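Disassembly project: notes for session 2
Put together by Marisol Nina for the Berotico teaching lab

Right, a few of you asked for something written down after last time, so these are my notes with the mumbling taken out. Bring them along (paper or phone, I don't mind) and scribble on them.

Where we are. The job is to get a robot to take a used desktop PC to bits and put the parts away neatly. We've started with the hard drive, and most groups will stay with the hard drive until May, so please don't come to me with a plan for the processor yet. I know it's shiny. Radymyr's group had a lovely plan for the processor last year and I have never seen so many bent pins.

Why the drive first? Well, it lives in a plastic caddy, and somebody at the factory wanted that caddy to be easy for human fingers. Easy for fingers usually means a decent surface to hold and one clear direction to pull. Before you write a line of code, take a drive out by hand, slowly, twice. Say out loud what you're doing. Eldana did this with her eyes shut and came back with the best set of notes in the room — she'd noticed that she always wiggles before she pulls, and the rest of us had been doing it for years without spotting it.

Some words we'll all use the same way, please, as we lost half of last session to this:

Approach: the gripper moves towards the part and touches nothing.
Grasp: the fingers close and stay closed.
Extract: the part leaves its place in the case.
Place: the part goes into its holder in the tray.

If your log says "grab" I will send it back to you. Sorry. Vaida has already had two sent back and she's still speaking to me.

Now, cables. Everyone's first path goes straight through the cables. A PC case looks like a box with tidy things in it, and then you start drawing lines between the gripper and the drive and there's always a loop of something in the way. Look at where they run before you pick your approach. 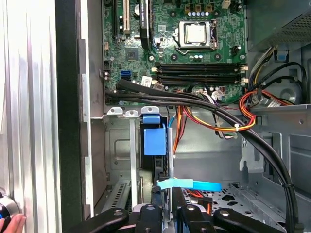
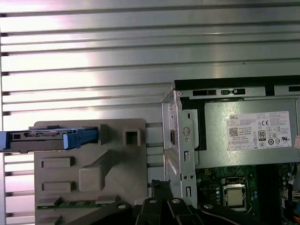
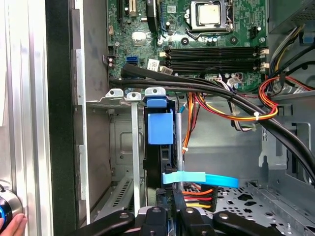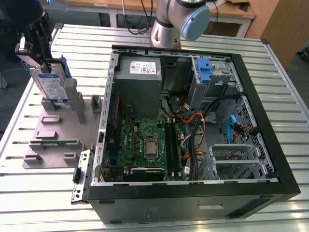 So when you plan an approach, plan the way out at the same time. A path that gets the fingers in nicely can be useless once they're holding something as long as a drive, because the whole shape you're moving has changed. Sever (our planner, for those who joined late) will let you attach a box to the gripper once the grasp is done. Use it! Make the box a bit bigger than the drive on every side. I'd start with 2 mm extra and only trim it if you get stuck.

Speed. Keep the arm at 30 mm per second near the case and 200 mm per second in open space. I'm not going to argue about these. Abenezer asked whether we could go quicker over the table and the answer is yes, when every group has a full set of clean runs, and we're a long way off that.

Getting the drive into the tray is its own problem and I'd like one person in each group to own it. The holders are snug. If you come down slightly tilted, the drive catches on the edge of the holder and the arm carries on pushing, and then we all hear a noise I don't enjoy. Come down slowly, watch the force reading, and stop if it jumps. Back up, straighten, try again. It's fine for the program to need a second go. What I don't want is a program that can't tell it needs one.

Logging. Every attempt gets a line in the shared Kustavico sheet, including the ones that went wrong, especially the ones that went wrong. Write what you saw, then what you think caused it, in separate columns. Birhane room has the spare laptop if yours won't load the sheet (mine won't either, I've given up and use the spare).

For next time:

Draw your approach and extract paths on paper, from the side and from the top.
Mark on both drawings every cable you'd come near.
Write down what your program should do if the fingers close and there's nothing between them.
Read the planner notes up to the bit on attached objects. You can skip the maths in the middle for now.

Drawings can be rough. Mine are awful. If your group can't agree on a path, bring both versions and we'll try them slowly with the gripper well clear of the case, then decide.

Questions to me by email or catch me in the lab before we start. Vaida and Radymyr are also happy to look over logging lines, as long as you've filled in both columns first.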